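Office Furniture Listings and What They Leave Out
Consumer Research Methods, final report

For this project I read 91 online listings for office desks and filing cabinets, mostly from two sellers, Nunside and Lamthorpe. My question was whether a shopper could tell what a desk was made of before it arrived. My roommate's question was why I talked about veneer at dinner.

I coded each listing on material, finish and assembly. Finish was easy. Sellers love finish. "Cherry" describes a color, a wood or a mood, depending on the page. Material was harder - the Henao corner desk was listed as hardwood, wood product and "premium" inside one paragraph.

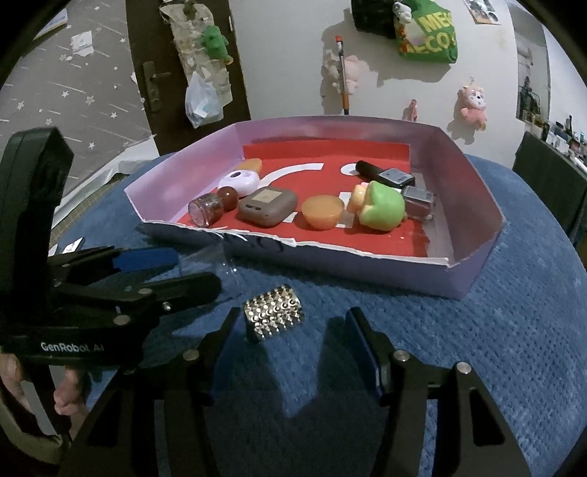 Abbas Farahani thought I was being unfair to Henao, and that most buyers only check the width and the price anyway. He may be right. I added width to the coding sheet in January and started over.

Six listings gave no width at all. Three gave two different ones. The Riraton file cabinet came with a weight limit for the top drawer and silence on the others, so I wrote to the seller and got a coupon.

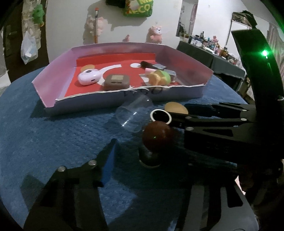 Figure 2. Small cases in an open box lined in red.

Coding was checked by Aníbal Flores, who disagreed with me on six listings, all of them cherry.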